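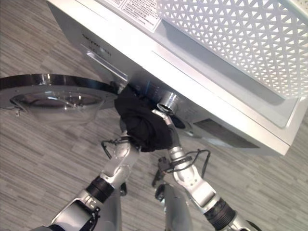

Grovel Cuff Kit for Two-Arm Laundry Robots

Part no. GR-218. Sold in pairs, left and right. Fits most slim-finger grippers up to 30 mm across the knuckle.

The Grovel cuff is a fabric sleeve with a breakaway seam. It goes over the gripper and the first stretch of cable behind it, and it keeps shirts out of places shirts should not be. We would love to say it came from a bold vision of the future of housework. It came from a black T-shirt and a very long November.

What went wrong

Our test home in Istthorpe runs front-loaders all day. One afternoon a loading arm pushed a dark tee into the drum, opened its fingers, and backed away. The tee came too. A sleeve had worked its way behind the finger and hooked the cable loop. The arm felt a pull, decided the pull was the weight of more laundry, and pulled harder. The cable connector gave up first. The arm then reported a successful load.

Melquiades Ochoa wrote up the fault and asked for a repeat. He got 11 of them in 83 loads, nearly all with soft, dark, bunched-up clothes. Towels never did it once. Towels are the only laundry anyone ever shows you in a demo.

What the cuff does

It covers the gap behind the fingers and holds the cable close to the forearm. If cloth still catches, the seam lets go before the connector does. You press it shut again and carry on. The fingertips stay bare, so grip is the same as before.

What it does not do

It won't stop an arm from closing the washer door on its own wrist. It is no substitute for a pull limit in software, and if yours is switched off, please go and switch it on. It is not a guard for people. Keep hands out of the drum while the arms are powered, including when you can see exactly what's stuck and it would only take a second.

Fitting

Power down both arms. Slide the cuff on from the fingertips with the seam facing out. Tuck the cable under the strap, leaving enough slack for a full wrist turn. Turn the wrist by hand both ways before you power up. Majdi Khoury skipped that step and now writes our fitting instructions.

Care

Machine wash warm. Yes, you may have the robot do it. Take the cuffs off the robot first.

In the bag: two cuffs, two straps, one spare seam strip. The Tromurov wide-palm version is sold separately.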